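Relatório de progresso – bancada de encaixe Omcombe
Para: Marcelle Riviere
14 de dezembro de 2023

Desde setembro a bancada avançou muito, e é um prazer contar como! As peças azuis ficaram prontas, e a base branca já fica deitada sobre a mesa escura.

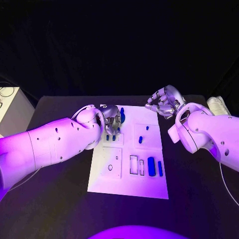
Anjani Lau refez os desenhos das plaquinhas – agora a troca leva 4 minutos. Já somamos mais de 3602 encaixes registrados, um ritmo que nos deixa muito animados.

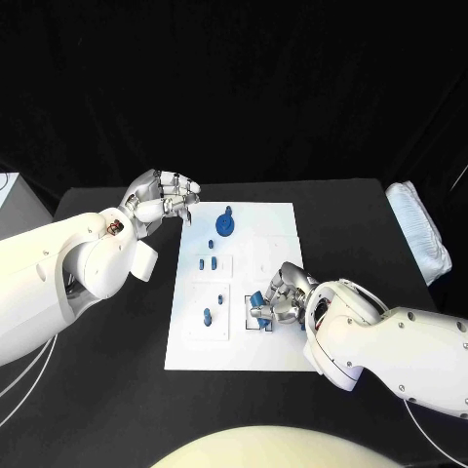
O orçamento segue dentro do previsto. Falta receber da Liew o segundo lote de pinos, prometido em sete dias.
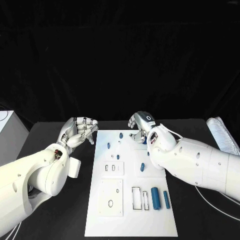

Na próxima etapa queremos testar pinos mais finos. Trefor Morgan envia a planilha de gastos em separado.

Izzati Pasaribu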